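`stitch-notes`는 제가 봉합 연습하면서 모은 사진과 메모를 넣어 두는 폴더예요. 원래는 저만 보려고 만들었는데 Nawal Samir 님이 자기도 쓰고 싶다고 해서 README를 붙입니다!

## 뭐가 들어 있나요

- `photos/` : 사진 511장. 작업면 전체가 나오는 것과 아주 가까이서 찍은 것이 섞여 있어요.
- `notes.md` : 그날그날 적은 메모. 맞춤법은 봐주세요 ㅎㅎ
- `labels.csv` : 사진마다 단계 이름 하나씩

단계 이름은 Ghizlane Kabbaj 님이랑 정했어요. `needle`(바늘이 조직에 걸려 있음), `thread`(실을 다루는 중), `knot`(매듭이 보임), `other`. 한 장에 여러 개가 해당되면 `knot`이 우선입니다. 이것 때문에 일요일 오후를 통째로 썼네요…

## 라벨 붙일 때 헷갈렸던 것

단속 봉합이라 매듭이 하나씩 따로 있어요. 전체 사진에서는 X자 모양을 찾으면 편한데, 근접 사진은 실이 어디로 이어지는지 안 보일 때가 많아요. 잘린 실 조각이 조직 위에 떨어져 있으면 저는 매듭으로 안 쳤어요. Huw Price 님은 조각도 따로 표시하자는 쪽이고, 이건 아직 결론이 안 났습니다.

반사광도 골치예요. 금속 집게 끝이 번쩍이면 실이 그 뒤로 사라져 버리거든요. 애매하면 `unsure` 칸에 1을 적어 주세요.

절개선 봉합 장면에서 몇 장: 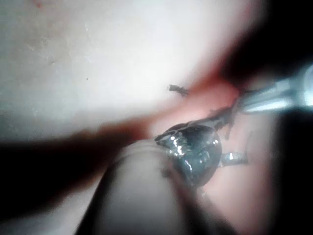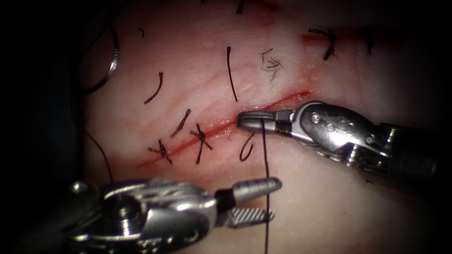
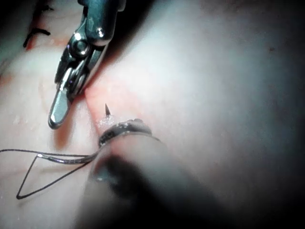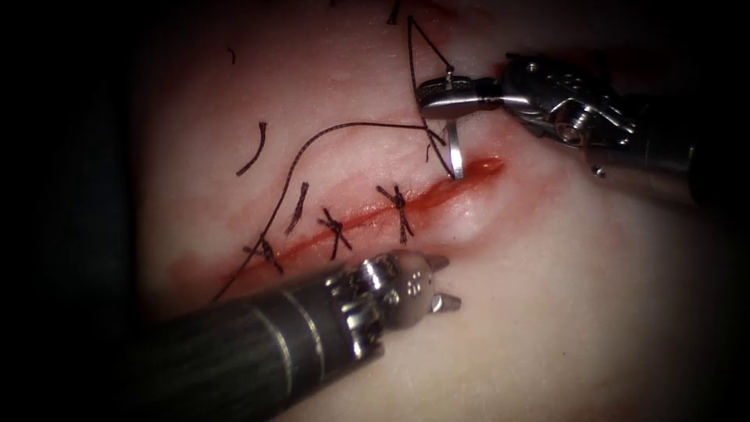 `unsure`가 1인 줄은 지우지 말고 그대로 두세요. 나중에 제가 한꺼번에 다시 볼 거예요. 라벨을 고치고 싶으면 `labels.csv`를 직접 바꾸고 `notes.md` 맨 아래에 이름이랑 이유를 한 줄만 남겨 주시면 됩니다.

## 할 일

- [x] 흔들린 사진 15장 빼기
- [ ] 실 조각 라벨 정하기 (Huw 님이랑)
- [ ] `notes.md` 앞부분 오타 고치기
- [ ] 12월 전에 버전 2 올리기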